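Notes from the road: the slow ferry to Bemia

Quick one this month, typing with one eye on the clock because the bags are half packed and the cab is coming. Lots of you wrote in asking about the Bemia trip after I mentioned it in passing last time. So, everything I've got, in more or less the order it happened.

First, getting there. Two ways. The bus from Fulley over the pass, or the overnight ferry from Neagu. Take the ferry. The bus is cheaper and quicker on paper but it stops at every farm gate and the last two hours are switchbacks. I did it once, in November, in sleet, and would not do it again for free.

The ferry leaves Neagu at 6 in the evening, or that's what the board says. Be on the dock an hour before. They load the trucks first, then cars, then foot passengers, and the foot passengers who get on first get the reclining seats on the upper deck. Everyone else gets the benches by the snack bar, where the lights stay on all night. Cabins exist. There are 18 of them and they go early, specially in summer. Book by phone if you can, the web page kept dropping my dates. If you do get one, ask for the port side, the other side is over the engine vents.

Food on board: soup, bread, boiled eggs, a kind of sweet fritter with jam. All fine. Cash only after ten. Bring fruit.

You come in to Bemia a bit after dawn and this is the part I'd go back for on its own. The town is stacked up the hill behind the harbor, all the windows catch the sun at once, and the bakery on the front already has the door open. Get the cheese roll. Get two, you'll be walking.

Where to stay. I was at the Plesico, up the steps behind the fish market. 28 rooms, family run, creaky, very clean. Mine had a balcony just big enough for a chair and my feet. Breakfast is till nine and they mean nine. No elevator, so pack light or be ready to sweat. They don't do much over email but they pick up the phone, and they held my room when the boat ran late, no fuss made. There are also rooms to rent over the shops on the front, cheaper, but the delivery vans start at five and you'll hear every crate.

Money. There's one bank machine by the harbor office and another at the top of town next to the pharmacy. The harbor one was out of service the whole time I was there. Cards are ok in the hotel and the bigger restaurants, forget it at the market or on the local buses. Get cash in Neagu before you sail.

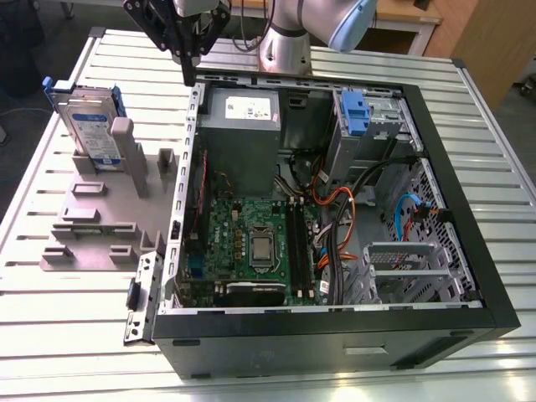

Phone signal is good in town and drops to nothing once you're over the first ridge. Download your maps the night before. The Plesico has wifi in the lobby and on the second floor, and that's it. I sat on the stairs with half the other guests most evenings, it was pretty social.

Now the walk. The one everybody goes for is the lighthouse path, north along the cliffs, 1,574 steps according to the sign at the bottom. I didn't check. Start early. There's no shade after the chapel and the tap at the chapel is the last water. Good shoes, the stone is polished smooth in places and there's a stretch with a rope rail where I was very glad of the rope. Up took me a bit under two hours with stops, down was faster but harder on the knees. At the top there's a hut selling lemonade and salted almonds, open when the flag is up. You can see the flag from the harbor so have a look before you set off.

If the wind is up, skip it and do the valley instead. Flat, green, old mills, a lot of goats. There's a bus back from the last village at four and another at half past six, but the later one only runs if the driver has passengers coming the other way. I got the four o'clock both times. The village has a cafe with three tables and a very good bean stew, they'll make it without the sausage if you ask at the start and not when its already in front of you.

Swimming. Town beach is pebbles, fine for a dip, gets busy after lunch. Better is the little cove past the boatyard, follow the painted blue dots. Water shoes help. Cold! Really cold, even on the hot days. The locals go in at seven in the morning and chat in there up to their necks like it's a hot tub.

Eating in the evening. Most places on the front have the same menu and it's decent enough. Go up two streets and it gets better and cheaper. I had grilled sardines three nights out of five and regret nothing. The place with the green awning does a lamb pie on market days only, gone by eight. Reservations aren't really a thing, you just turn up and hover. If you don't eat fish it's a bit thin, mostly peppers and the white cheese and potatoes, though the potatoes are excelent.

Cost. Leaving out the ferry I spent roughly what I'd spend on a weekend in a mid sized city back home, and that covered five nights. The hotel was the biggest chunk. Walks are free, the museum is nearly free and takes half an hour. Old nets, old photographs, a whale jaw, a room of model boats that I liked more than I expected to.

When to go. Late spring or early fall. July and August the ferry is packed and the Plesico is full of people who book the same week every year. Winter the boat drops to one crossing a week and half the restaurants shut. I do know people who like it that way.

Things I'd pack again: headlamp, for the steps at night. Earplugs, for the ferry. A light sweater even in June. A proper water bottle. Things I didn't need: umbrella (wind kills it), second pair of boots, the fat novel.

Things I forgot: sunscreen. The pharmacy has one kind and it's not cheap.

Coming back, note that the return ferry lands at the far dock in Neagu, not the one you left from. It's a fifteen minute walk with bags, or a shuttle that meets the boat if the boat's on time. Don't book a tight train. I left myself forty minutes and made it with a stitch in my side and no coffee.

A couple of you asked about kids. Yes to the beach and the valley and the goats, no to the lighthouse path under maybe eight years old, that rope bit is a real drop. Strollers are hopeless, it's steps everywhere. Dogs are allowed on the outside deck of the ferry on a leash, ask the hotel first.

Summer timetable changes on 2nd June, so ignore anything you've printed out before then and call the ferry office. The evening sailing should stay the same but the return may move earlier, they wern't sure when I asked.

Next month is Fulley and the hot springs, if the road is open. Send questions before then, short ones please, I'm reading them on my phone. Cab's outside.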